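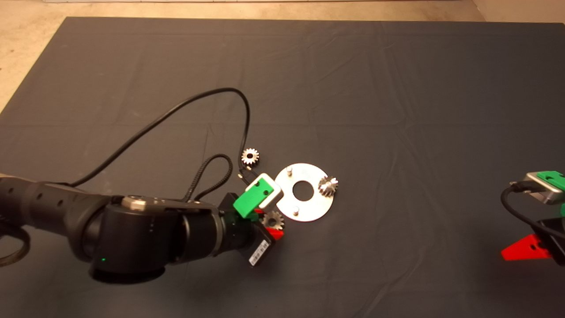 Foto: Ilse Diekmann

Start | Verein | Werkstatt | Termine | Protokolle | Kontakt

Protokoll der Werkstattrunde Ferkden, März

Beginn: 19.30 Uhr
Leitung: Detlef Kröger
Protokoll: Ilse Diekmann

TOP 1 Protokoll der letzten Sitzung
Ohne Änderungen angenommen.

TOP 2 Zahnräder
Die kleinen silbernen Stirnräder werden künftig nur noch auf der dunkelgrauen Stoffmatte sortiert und abgelegt. Auf dem Betonboden sind sie schlecht zu finden. Die Matte wird vorher glatt gezogen und nach Gebrauch ausgeschüttelt. D. Kröger bestellt bei Seidel 30 weitere Räder nach, Bohrung wie bisher. Räder mit beschädigten Zähnen kommen in die Kiste am Fenster und werden nicht zurücksortiert.

TOP 3 Matte
I. Diekmann fragt nach einer zweiten Matte für den Nebenraum. Angebot von Durel liegt vor, 60 Euro. Angenommen bei einer Enthaltung.

TOP 4 Schrank
Das Schloss an Schrank 11 klemmt weiterhin. Kröger fragt bei Skedis wegen Ersatz nach. Bis dahin bleibt der Schrank offen, Messschieber bitte in die Schublade.

TOP 5 Kasse
Bestand 1087 Euro. Keine Rückfragen.

TOP 6 Verschiedenes
Nächste Runde wieder am Montag, gleiche Uhrzeit. Wer Etiketten für die Kästen übrig hat, bringt sie mit.

Ende: 20.45 Uhr

Kontakt | Impressum | © Werkstattrunde Ferkden | Nach oben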